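Tidy Up Your Email in One Evening
7th January

New year, clean inbox! I had around 2,000 unread messages in my Buveck mail when I sat down with a cup of tea, and I was done before bedtime. These tips work in pretty much any mail program.

1. Search for the word "unsubscribe"
This one is magic. It brings up nearly every newsletter and store mailing you ever signed up for. I found 56 senders (two of them shops that closed years ago!) and dropped all but 4.

2. Make a few folders, then stop
Bills, family, house. Mine sit down the left side in Gellus and I love how quick it is to drag things over. If you make too many you will forget what went where.
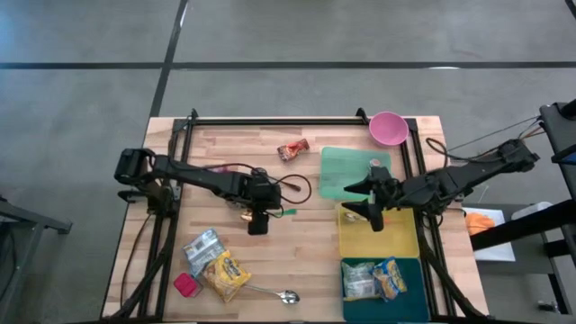
3. Check your recovery phone number
Open your account settings and look at the number listed there. Mine was an old one I gave up last June, yikes. Change it now, while you can still sign in without any trouble.

4. Empty the trash and spam
Have a quick look through the spam first, I rescued a dentist reminder from mine. Then hit delete and enjoy all that free space!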